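Makeo opens its Orkudley workshop to the public and shows robot arms at kitchen work

Orkudley, 2022-05-12 — Makeo, the developer of robot arms for household tasks, has held its first open day at the workshop in Chisholm Road. The company received 70 visitors, among them teachers, care workers and families from the neighbourhood.

The main demonstration took place at the kitchen counter, where an arm of the Hundinano series practises the handling of everyday things in a tray beside the sink. Soft objects such as cloths remain the most difficult for the arm, as their shape is different each time.

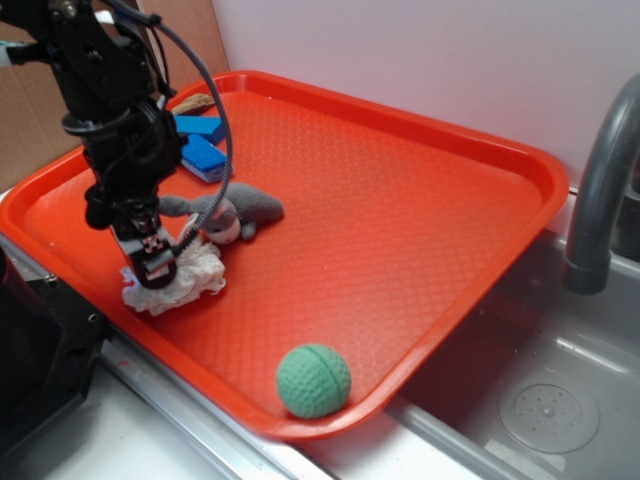 "We wished to show the daily work and also the mistakes," said Wanpen Kaewmanee, head of testing at Makeo. "Visitors asked very good questions, mostly about safety and about the noise."

The team has recorded 1,530 practice runs at this counter so far. Branwen Cadwaladr, who guided the groups through the workshop, explained how each run is checked by a person before it is used for training.

A second open day is planned for December. Entrance will be free, but places are limited — schools are asked to register their groups in advance at the Makeo reception.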